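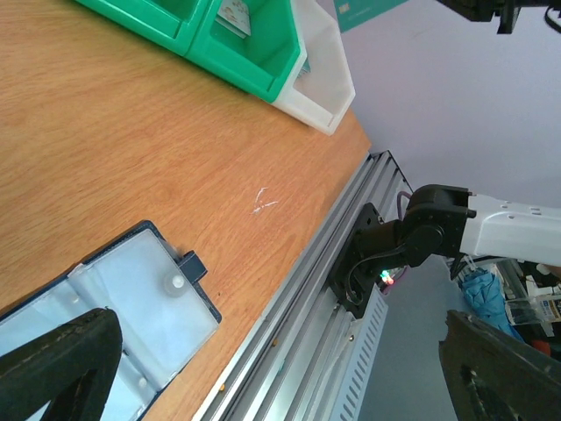 I've been making the Trostell seed packet envelopes for three years now and they're still the thing I get the most emails about, so I've finally given them a proper page! They're small paper envelopes for people who save their own seed and are fed up with old bank envelopes and sticky tape. Mine live in open plastic bins on the table, and I do recommend that (green bins, white bins, whatever you've got), because a stack of packets will stand or lean quite happily in one and you can flick through it with a thumb.

The paper is Zein, a soft uncoated one that takes pencil, biro and rubber stamp. Felt tip bleeds a bit. I tried a shinier paper last July and went straight back, as you couldn't write "runner beans, the good ones" on it without smudging the lot.

Sizes

Small: tomatoes, lettuce, poppies, anything fiddly
Medium: peas, beetroot, sunflowers
Large: broad beans, and garlic if you're careful with the flap

The flap is gummed, so lick it or use a damp sponge. If you want to open and close it all winter, don't wet it, just tuck it in. I do this with my lettuce and I've only had one spill, all over the car.

They come in packs of 9 if you're just trying them out, or the big box of 345, which is an odd number, I know, but it's what fits in the Utum carton without squashing the corners. The big box is mixed sizes only. Please don't ask me to split it, I did that once and was counting envelopes until midnight.

Are they waterproof? No! Keep them somewhere dry and make sure your seed is properly dry before it goes in. Peas especially. Give them longer than you think.

Orders go out from Rekow within 3 working days. If you'd like the plain ones without the lines for name and year, put a note in the box at checkout and I'll swap them at no extra cost.

Page updated 8 August 2019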